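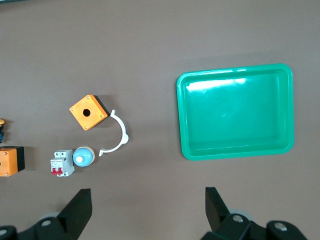
One tray per project: how I finally got to have hobbies at the kitchen table

Leltora Makers Board > Small Spaces > Setups and Storage
Views: 3097
Page 1 of 2

marigold_jo
OK, I have been meaning to write this up since October and I'm finally doing it! We live in a two-bedroom with no garage, no basement and one table. Everything happens on that table. Dinner, homework, taxes, my sewing, my husband's clock radios, the jigsaw puzzle my mother-in-law left here "for a couple of days."

For years my system was piles. I'd get the piles off the table before dinner, and by the time I put them back the little stuff had wandered. I have owned four seam rippers in my life and I bet all four are still in this apartment.

What changed everything is trays. Plain old trays with a rim! Every project that's in progress gets its own, and the whole tray comes to the table and the whole tray goes away again. If it doesn't fit on the tray, it isn't part of tonight. I started with the big green plastic one and liked it so much that I went hunting for more the same weekend. They live in an old baker's rack in the hall closet, one shelf each, and the rack came from the Menis Street thrift store and still has a dent where somebody backed into it.

Rules in our house:
Tools go on the tray with the project, even if that means owning two pairs of scissors.
The tray goes back with a sticky note saying what the next step is.
No stacking trays on trays. Ever. (Ask me about the beads.)

Setup time went from half my evening to nothing and I've finished more since fall than in the two years before. Tell me how you all do it, I want to steal everything!

pinebluff_dan
What about the beads

marigold_jo
Seed beads, size 11, mixed colors, shag rug. I was sad for a week.

tuckerknits
Yes yes yes to the sticky note! I'd say the note does more for me than the tray does. I knit lace, and if I put a piece down in the middle of a chart without writing down my row I might as well pull it all out. Mine says things like "row 57, the YO before the marker is WRONG, leave it, nobody will see." Very soothing to come back to.

Question though, how deep are your rims? I tried this with cafeteria trays and the yarn rolls right off.

marigold_jo
I never measured, but it's deep enough that a spool on its side stays put when I walk down the hall with it. The cafeteria kind is fine for puzzles and paper and that's all I'd use it for.

oldbench_carl
I'm going to be the grump. Trays are how you end up with nine unfinished projects instead of one. When the mess is out in the open you have to look at it, and looking at it makes you finish. The minute it slides into a closet it's dead. I know this because I have a closet.

I do model railroads. One bench, one job, and it stays out until it's done. My wife has opinions about this but the station got built.

marigold_jo
Carl, you have a bench!!

oldbench_carl
Fair. It is a door on sawhorses, but fair.

eduardo_a
I think Carl has half a point. I fell into exactly that hole the first winter. I had a tray for every idea I'd ever had, including one for bookbinding that held a single awl and a lot of hope. So now I have a limit, and the limit is the rack. No free shelf, no new project. Something has to get finished or be officially given up, and giving up is allowed – I bring the stuff to the swap night at the Loureiro branch library and somebody always goes home happy with it.

For anyone shopping: go to the restaurant supply place before you go to the craft store. Same idea, tougher plastic, and you're not paying for the word "organizer." Mine have survived hot glue, acrylic paint and a cat.

Eduardo Arruda (I run the Deditz thread over in Paper Crafts if anyone wants to come fold things)

tuckerknits
Giving up is allowed! Putting that on the closet door.

pinebluff_dan
Has anybody tried this with kids? Mine are six and nine and the nine-year-old is deep into building things out of cereal boxes. Currently the entire dining room is a castle and I'm told it has a moat.

lunchbreak_ree
Dan, I teach second grade and we live by this. Every kid has a tray with their name on a piece of masking tape. What I've learned:

Let them pick the tray. They'll carry it like it's a birthday cake.
Keep the rack low, at their shoulder height or under. Overhead is a disaster.
Give a ten-minute warning before clean-up, and then a two-minute one. Kids don't hate cleaning up nearly as much as they hate being interrupted.
Anything bigger than the tray gets a photo and then it's time to take it apart. There will be tears the first time. The second time they'll ask for the photo before you even bring it up!

For the moat, I'd honor what's already built and start the tray thing with the next one.

pinebluff_dan
I read this out loud at breakfast and the moat has been granted a stay until the weekend. Thank you, the photo idea is great.

oldbench_carl
The photo idea is good. I'll give you that one.

quietcorner88
Different take from me. I tried trays and went back to shallow boxes with lids. I do watercolor and embroidery, and the dust and the dog hair got into everything on an open shelf. Lids also mean you CAN stack, so I don't need a rack, they just slide under the bed. The downside is I can't see what's in them, so I draw on the lid with a china marker. Wipes right off.

marigold_jo
Oh, I like the china marker! I'd worry that I'd never open the box again though. Half of what works for me is walking past the closet and seeing the quilt squares sitting there all cheerful.

quietcorner88
See, I'm the opposite, seeing it makes me feel guilty. Different brains, I guess.

eduardo_a
A clean dish towel over the tray handles the dust. You lift a corner when you want to say hello to it.

jacobus_e
Hello from a long-time reader. I would like to stick up for color. My late father repaired watches and he insisted on a pale cloth under everything, and when I took up small repairs myself I did the same without thinking, until I dropped a steel screw on it and spent my whole evening looking for it. Light gray metal on a light gray cloth! I've since moved to strong solid colors. Green is very kind to the eyes for small metal parts and for most wire, though green wire will of course vanish. I keep one red tray for those days.

Also do not use a shiny tray directly under a lamp if you're doing close work. You get a bright stripe of glare and your part will be sitting right in it. Move the lamp to the side, or lay a piece of felt in the bottom.

Jacobus Engelbrecht

marigold_jo
Jacobus, this is wonderful, and my husband just yelled "the felt!" from the other room. He's been squinting at his radio bits for months. We have so much felt. I could line a bathtub.

tuckerknits
Felt also solves my rolling yarn. Going to try it tonight.

oldbench_carl
Felt grabs solder blobs and wire clippings and you'll never get them out. Use the rubbery shelf liner from the grocery store. It rinses off.

jacobus_e
For soldering I agree with Carl completely, and I wouldn't solder over a plastic tray in any case. Lift the work out, do it on a proper mat, put it back when it has cooled. Felt for screws and springs, please.

oldbench_carl
Somebody agreed with me on here. Bookmarking the page.

lunchbreak_ree
Has anyone got a good answer for the really tiny things inside the tray? We use muffin liners at school, but one sneeze and they go flying.

eduardo_a
Silicone muffin cups, they're heavier and they grip a little. I bought a bag of them for under 30 bucks and that was years ago. Old jar lids are free, too.

quietcorner88
Magnetic dish for pins. I would save mine in a fire.

marigold_jo
Jar lids here, plus one ugly ashtray from my aunt that weighs as much as a brick and has never tipped over in its life.

OK, update, since I have to go clear for dinner. We lined one with shelf liner (Carl!) and one with felt (Jacobus!), and I've handed over one whole shelf of the rack to the radios, which is true love as far as I'm concerned. The puzzle is still out. It's too big for any tray I own and my mother-in-law says the sky is nearly done – if anyone has a way to move a half-finished puzzle, I'm all ears.

pinebluff_dan
Slide a sheet of foam board under it. Two people, go slow, and send the dog outside first.

oldbench_carl
Or leave it out until it's finished.

marigold_jo
CARL

Continue to page 2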